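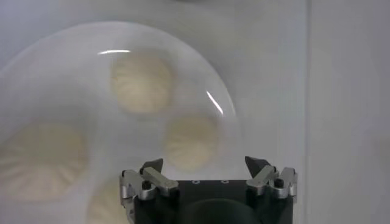
Sekitz Editions publishes and sells fine art photographs in limited runs, along with a small number of unique prints. These are the questions we get most often from first-time buyers. If you are stuck on a word, the glossary is at the end of the catalog. "Veiling," for instance, means a milky haze over the subject, like the one a clear plastic dome lays over four pleated buns, and in our condition reports it always refers to the print surface and never to the glazing.

What does the edition number mean?
The first number is the print, the second is the size of the edition. A print marked 3/121 is the third print signed in an edition of 121. A lower number does not mean a better print. All prints in an edition are checked against the same proof.

Are artist's proofs included in that total?
No. Proofs are marked AP and listed separately on the certificate. We sell them only when the artist releases them.

How do I know a print is genuine?
Every print comes with a signed certificate carrying our stock number. Send us the number and we will confirm the title, edition, paper and date of printing. For older work we also supply whatever provenance we hold. Some records from before we took over the Robles stock are incomplete, and the listing says so.

What paper do you use?
Most color work is pigment ink on cotton rag. The Zelholm series is gelatin silver, printed in the darkroom by Yesenia Varela. Small differences in tone between silver prints are normal.

Do prints come framed?
Only if the listing says so. Unframed prints up to 200 square inches ship flat between boards. Anything larger ships rolled — leave it in the tube until your framer is ready for it.

Which glazing should I ask for?
UV-filtering acrylic is fine for most homes. Ask for a mat or spacers so that the print does not touch the acrylic. Keep the frame out of direct sun and away from bathrooms and radiators.

Can I return a print?
Yes, if it is unframed and in the condition we sent it. Email us before sending anything back. Commissioned prints and proofs are final sale.

Can I reproduce an image I own?
Buying a print does not transfer copyright. Write to Itzel Villalobos in the rights office with the stock number and the intended use. Requests for lot 1673 and the rest of the Trurkon portfolio go to the artist's estate, so allow extra time.

When is the next release?
November. Subscribers to the mailing list receive the price list first.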